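### 4.3 Rehearsing the kitchen round before the shift

The serviced apartments at Trostitz have 72 units, and each kitchen gets a reset between guests: wipe the counters, restock the paper goods, put the small appliances back where the next family expects to find them. Before the Hadent arms came in, one housekeeper did the whole unit alone. After they came in, the arm took over the counter work and the housekeeper kept the bedrooms, the bathroom, and the final check. We had expected the staff to talk mostly about speed. What they talked about, with real energy, was the rehearsal screen.

Every kitchen task is first run in simulation. The Troscombe software places a model of the arm in a model kitchen, and the housekeeper on duty can watch the run, stop it, and write a note in a box beside it. The notes go to the people who set up the tasks, and a changed version usually comes back within a shift or two. Over the study period the housekeepers ran 3,000 rehearsals and left notes on 1,112 of them. We read every note, and it was the most enjoyable part of the whole project!

The countertop tasks drew the liveliest notes (Figure 4). A paper towel roll on its holder sounds like an easy object, and to a person it is. For the arm, the work has to be spelled out: how near the wrist may come to the roll, where the fingers go, how much of the island the upper link is allowed to sweep across. Housekeepers saw right away that these were questions they had opinions on. They knew which side of an island guests tend to sit at, and they knew how a dark stone surface shows every streak.

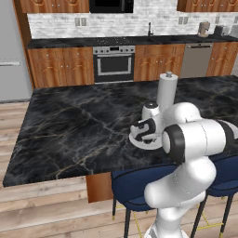
**Figure 4.** Simulated kitchen used in the countertop tasks, with the arm's gripper close to the paper towel roll on the island.

Latifa Erraji told us that the screen was the first time in her working life that anyone had asked how a counter should be done before the counter was done. She also said she would have liked the same chance when the new carts were bought, and the new vacuum cleaners before them. Her remark came up again and again in other forms, and it shaped how we coded the rest of the interviews.

We sorted the notes by what they asked for. The largest group was about order: do the island last, leave the sink for the end, restock before wiping so that dust from the wrapping gets picked up. A second group was about manners, a word the housekeepers chose themselves. They wanted the arm to slow down near the stools, to stay on one side of the island while a person was working on the other, and to finish in a position that left the walkway clear. The smallest group, and the one we found most exciting, proposed tasks that were missing from the list altogether. One note asked for a "guest left it messy" version of every kitchen. That version was built in April and is now the one most people choose to rehearse.

The changes to the job itself were uneven. Of the 32 housekeepers we interviewed, most said that their wrists and shoulders felt better at the end of the day, and several said that the day felt longer, with fewer small jobs to break it up. Pay was a sore point. Writing a useful note takes skill, and for the first part of the study it was done on top of the regular round with nothing added to the hourly rate. The operator, Wattanapong, has since set aside paid time for it. We think this should have been there from the start, and we would urge anyone planning a similar rollout to budget for it early.

There was also a quieter change in who teaches whom. New hires used to learn by following a senior colleague through a few units. They now sit with that colleague at the screen as well, and the talk there ranges far beyond the arm. In one session we recorded, a stopped rehearsal led to a long and very funny discussion of how to get candle wax off stone. None of it went into a note, and all of it was training. We return to these conversations in Section 5, where we compare them with the cart-side teaching that Shobha Pisharody observed at the same site.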